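Moving In, Slowly: Our First Month in the Wornovbridge Apartment

Welcome to the apartment page! People kept asking to see the new place and I kept sending the same pictures one at a time from my phone, usually while standing in a hallway with a screwdriver in my back pocket, so now everything lives on one page. It's 685 square feet on the second floor, on the river side of Wornovbridge, and we moved in at the end of January with far too much stuff and one very opinionated cat.

The order is more or less the order you'd walk through it if you came over. I've kept it to a few lines for each stop (I tried, anyway - the kitchen got away from me). Nothing is finished. If you see a lamp on the floor, that's where the lamp lives right now.

The front door

Dark green on the outside, and on the inside a yellowed white that I'm going to paint the minute I pick a color. The paint chips are taped next to the light switch and I look at them every time I put my shoes on. The current favorite is a dusty brick red. Last week it was mustard. The lock sticks a little, so you have to pull the door toward you and lift before the key will turn, and I've already got so used to it that I tried it on my sister's door and nearly took the handle off.

The hall, also known as the coat pile

There's no closet out here at all, which I somehow missed on both visits. We put up a rail with hooks from Gondivis and it filled up in one evening. Under it is the old church bench that came with us from the last place, scratched to pieces along the front, and under that is where boots go to disappear. I love this bench so much. It was supposed to go in the kitchen but it's two inches too long for the wall, and yes, I measured it beforehand, just not very well.

Kitchen, window side

My favorite spot in the whole place! The sun comes in from breakfast until lunchtime and hits the little round table, so that's where I drink my coffee and pretend to read. The table is secondhand and wobbles unless you fold a piece of card under the leg nearest the radiator. The chairs don't match and I've stopped wanting them to. On the sill there's basil (doing well), mint (doing too well) and a lemon plant grown from a seed that has had exactly four leaves since last summer.

Kitchen, stove side

Less sunny and a lot more cluttered. The stove is older than me, has real knobs, and heats up like a jet engine, so I've burned two batches of granola learning what "low" means. The shelf above it was a weekend job. We found the studs on the third try, and if you look behind the flour jar you'll find the first two tries. I want to add a rail underneath for the ladles and the good scissors, which keep wandering off into the drawer with the takeout menus.

The drawer

It gets its own entry. Everybody has one of these and ours is magnificent: batteries that may or may not work, birthday candles, a bike light, a tape measure, soy sauce packets, the Allen key from every piece of furniture I've ever built. I did clean it out when we moved. I packed it into a box, carried the box up two flights, and tipped the box into the new drawer, and I consider that a fresh start.

Living room, before the rug

For the first couple of weeks we had a couch, a speaker and an echo. The floor is old pine with a path worn down the middle where people have been walking from the door to the window for decades, and I didn't want to cover it up. Then I dropped a mug in there one night and the sound it made changed my mind.

Living room, after the rug

Found on sale at Gondivis for $132, blue and rust, very soft, sheds like a sheep. I've vacuumed it every other day and there's still a fresh layer of fluff waiting for me each time. It does make the room feel finished, though, or at least like a room that someone is planning to finish. The couch moved to the long wall, then to the short wall, then back to the long wall. It's staying there now. My back says so.

The bookcase that took all afternoon

It's a Cetusen, the tall one, and it comes flat in a carton that weighs about as much as a pony. The booklet says 40 minutes. I'd like to meet the person who timed that! We had one side panel on backward until the very end, so the unfinished edge was facing the room, and it all had to come apart again at dinner time. It's up now, it's level, and it's screwed to the wall. Cookbooks are on the bottom, novels in the middle, and the top shelf is for things I want the cat to leave alone.

Bathroom

Tiny and pink. Pink tub, pink sink, pink tile up to shoulder height, and I would fight anyone who tried to take it out. We changed the shower head and the mirror and left everything else the way it was. The cabinet door swings open by itself whenever the downstairs neighbors shut theirs, so brushing your teeth at night can be a bit spooky. There's a magnet catch waiting to go on. It's in the drawer.

The desk corner

Technically part of the living room, but there's a bookcase's worth of difference in mood. My desk faces the wall, on purpose, and above it there's a cork board with the floor plan, the paint chips that didn't make it to the front door, and a postcard of a lighthouse that has followed me through every move. The cable situation underneath is bad and I'm leaving it off this page.

Bedroom, with the resident cat

So the bedroom was meant to be the calm one. Long teal curtain, cream walls, the gray-and-white gingham comforter that goes with everything. I had plans for this bed: smooth comforter, a couple of nice pillows, maybe a folded throw at the foot like in a hotel. Then a cardboard box got put down on it while we were unpacking, just for a second, and that was the end of the hotel look, and of ever making the bed properly again. She has a perfectly good cat bed with a fleece lining (I won't tell you what it cost) and she'll walk right across it to get to the box. Curled up on her side, dark head by the wall of the box, fast asleep on top of a very rumpled comforter. My favorite part is the little patch of orange-brown on all that white.
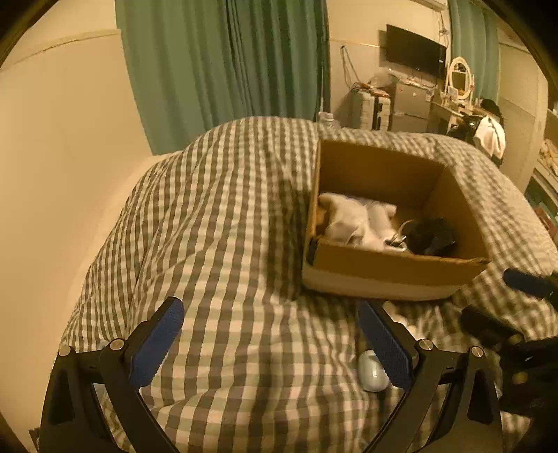
Bedroom, the closet

The one closet in the apartment, so it's doing the work of four. Clothes on the left, spare bedding on the right, and a vacuum cleaner that falls out on you if you open the door too fast. I put in a second rail below the first for shirts and it helped a lot. Winter sweaters are in zip bags on the top shelf, where I need a chair to reach them, so I've been wearing the same two since we got here. The next job is a light on the inside of the door. At the moment I get dressed by memory and have left the house in one navy sock and one black sock more than once.

The balcony

A balcony is what the listing called it. You can fit one chair on it, or one person standing, and if you choose the chair you have to climb over the arm to sit down. But the view! You get the river, the footbridge, and the back of the bakery, and at 6 in the morning the smell comes up and it's all I can do not to go down there in my slippers. I've hung a planter on the railing for the spring and I'm thinking strawberries, though the pigeons are clearly thinking strawberries too.

The basement storage

A wire cage with our number on it, one bulb, and a smell of old paint. The bikes are down here, plus the camping gear and the boxes marked MISC, which I labeled with such confidence. I've opened one so far. It had a fondue set in it, a bag of curtain rings for curtains we no longer own, and my missing rain jacket, so I'm calling that a good day. I'm saving the others for a rainy weekend, now that I have the jacket for it.

Still on the list

Paint the front door. Fix the bathroom cabinet. Find a lamp table so the lamp can come up off the floor. Hang the big picture in the living room, once we agree on how high (we don't). Get a headboard, maybe, if I can find one that doesn't cost $600. Sort out the cables. Flatten the last of the moving boxes and take them to recycling, all except one.

I'll put up new pictures when the door gets its color, and the strawberries will get their own entry if there are any. Leave me a comment if you have strong feelings about brick red versus mustard!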